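**Slanted finger tips or flat ones for clear plastic boxes?**

Posted by Sneha Kashyap, Jan 23, 2023

Hello all. I am comparing two sets of tips for our hand-held grippers, the slanted yellow ones and a flat set from Zedetti. The task is a clear plastic box with a hinged lid: pick it up from the table, put it down, open the lid. We use two grippers, one per hand. 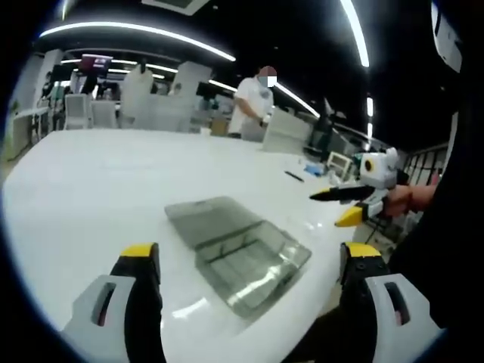
With the flat tips I have 330 trials until now, and the lid is the weak point. The tip slides over the small latch and the whole box moves away on the glossy table. Lifting the closed box is fine with both sets. Should I change the tips, or is my way of holding the box wrong? I would like to decide before April, when we order more.

**Rernetti**

I would keep the slanted ones. The thin end can go under the latch tab, and a flat pad needs more space than you have there. Let one gripper hold the base while the other one lifts the lid – if both work on the lid, the box will turn. Start with the lid open and practice only closing it, then go backward.

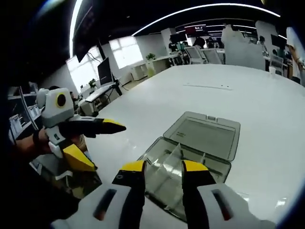 *Slanted tips, lid fully open.*

Also look at your camera exposure. Clear plastic under strip lights gives strong reflections, and in our set of 1658 recordings we had to throw away many for this. A matte mat on the table helped us.

**Kaddale**

Just put tape on the flat tips. Works for me.

**Li**

Tape is okay for one day, then the glue comes out at the sides and your results are not comparable anymore. Please write down the finger opening for each trial too. I forgot this and had to repeat a week of work.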